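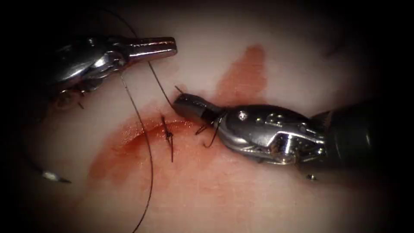

Projects > Surgical Robotics > Student reports > Thread and tool perception

Print this page | E-mail this page

3. Perception of thread and instruments

Joris Van Beek and Hanneke Van den Broek

The planner of Toon Hermans needs three inputs before it can propose a next stitch: the position of both jaw tips, the line of the incision, and the path of the suture thread. Our part of the project was to deliver these inputs from the fixed camera. The software runs as two nodes inside Wutimach, the framework which our lab uses for all its arms.

3.1 Labelling

We labelled 520 images by hand in the Kokgate tool. For the thread we drew a centre line instead of a mask, as the thread is very fine and a mask of it was never the same colour of pixels twice. The dark border of the view was excluded from training. This was a mistake for one class: the curved needle can lie partly in the border, at the lower left for instance, and our first network did not search there. We have since enlarged the region for the needle only.

3.2 Difficulties

The metal of the instruments gives strong reflections. A highlight along a closed jaw was often detected as a second needle. We now reject each needle candidate which touches an instrument mask – a simple rule, but it removed most of the false detections.

The thread was harder. It passes in front of the red-orange stain and then over the pale pad, so a fixed threshold on brightness does not work on both. We use a local threshold and then join the pieces with a minimum-curvature path. Near the right jaw the thread can make a short loop, and at this place the path finder likes to take the shortcut. A tied knot gives a similar problem, with its short strands up and down. We gave the finished stitch its own class, and the tracer is not allowed to start or end inside it.

3.3 Results

On the test set the jaw tip error has a median of 2 pixels. For the thread the median is 5 pixels, but this value hides the loops, where the error is much larger. Godelieve De Haan advised us to report loops separately and we will do so in the final version in March.

3.4 Remaining work

– Publish a confidence value for every thread segment, so that the planner can wait.
– Repeat the test with a pad without staining.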